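Zumer Goalkeeper Rebounder: Set-Up Guide
Section 2. Putting it together and your first session

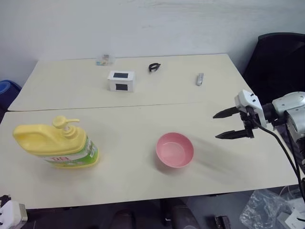 I coach keepers for the Birkier under-12s, and I've built this rebounder more times than I care to remember, so I'm going to walk you through it the way I do it myself. Get all your parts out of the bag before you start! I like a long surface for this, and two tables pushed together end to end like these, right up against the wall, will take the frame poles nicely. You'll want the bolts in something they can't roll out of, and a little plastic bowl like the pink one does the job. Then grab the net and let's go.

1. Lay the two side poles flat with the stickers facing up. Slide the crossbar into both sockets until you hear the click.

2. Fit the back legs. They only go in one way, so if you're pushing hard, swap them over.

3. Finger-tighten every bolt. Don't reach for the wrench yet (I did this my first time and had to undo the whole thing).

4. Hook the net on at the four corners, then work along the top, the sides and the bottom. It'll feel too small. Keep going, it stretches.

5. Now tighten the bolts with the wrench.

6. Carry it out to the field with a second person and push the ground pegs all the way in.

Note: The angle pin has 53 printed next to the middle hole. Start there. It sends the ball back at about chest height for most kids, and Bukola Onuoha, who runs our older group, still uses it for her warm-ups.

Caution: Never let anyone hang from the crossbar or climb the net. Take the frame down in high wind, even if it's pegged.

7. Roll a few balls at it from close in before anybody takes a real shot. If the frame creeps backward, the pegs aren't deep enough.

Note: Need a new net? Ask for part 429. Calum McIver tried the Trurnivier one on ours and the hooks didn't line up, so I'd stick with the Zumer part.

Check the bolts again after the first session, they always loosen a bit. Folding and storage are in Section 3.

Revised August 2025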